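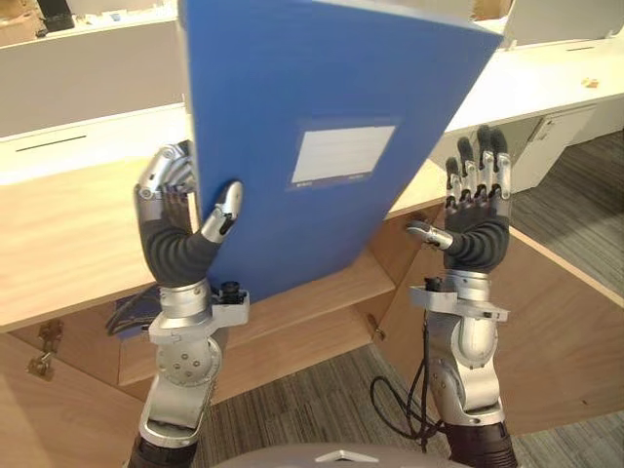
A blue file with a white label window.

Every April I sit down with my coffee and sort the year's papers, and oh, it does feel good once it's done! Write your labels in pencil first.
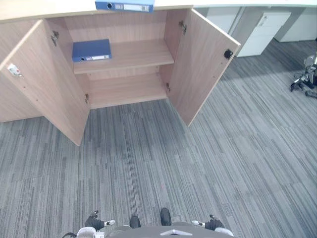
Blue binders, one on the cabinet and one on the shelf.

Stop at 40 sheets a section or the rings start to pinch.
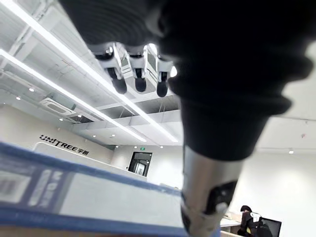

Bright light overhead.

Good light saves your eyes, so sort before supper.

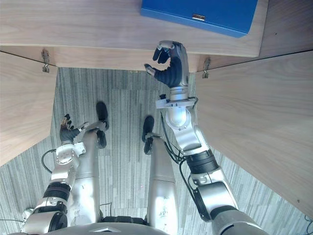
Blue box with a little metal clasp, on the desk.

Odd receipts can go in a box till next time.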